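Home tips: looking after a night guard or retainer

Every site has a miracle cure for a cloudy retainer. I've tried most of them and I'm not impressed.

1. Skip the boiling water. Hot water warps the plastic, and a guard that cost me 380 dollars went out that way.
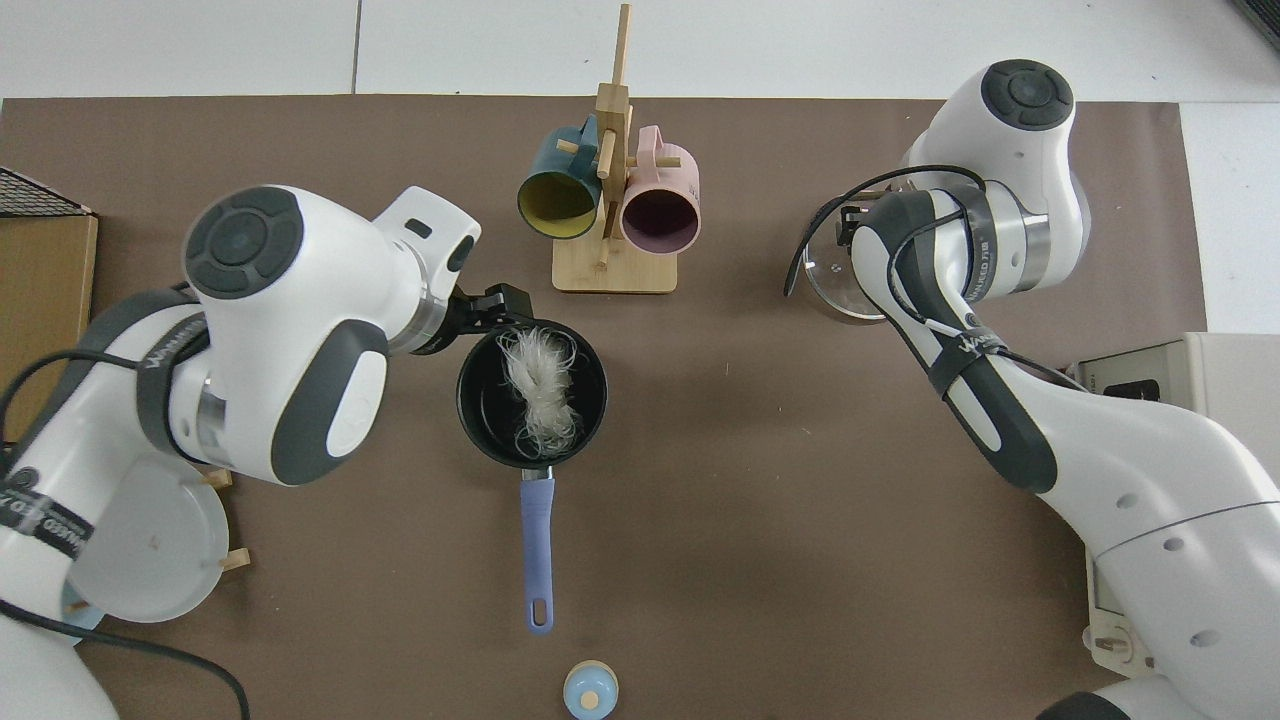

Cool water, a soft brush and plain dish soap do the job. Toothpaste is supposed to be better - it scratches.

2. Be choosy about tablets. Gallico and Otton fizz nicely, but I couldn't tell either one from a cheap store brand. Three minutes in the glass or 60, same result.
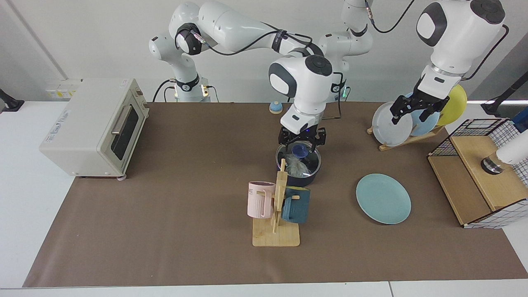 3. Let it dry before you shut the case. Wash the case too. Mine smelled worse than the guard ever did.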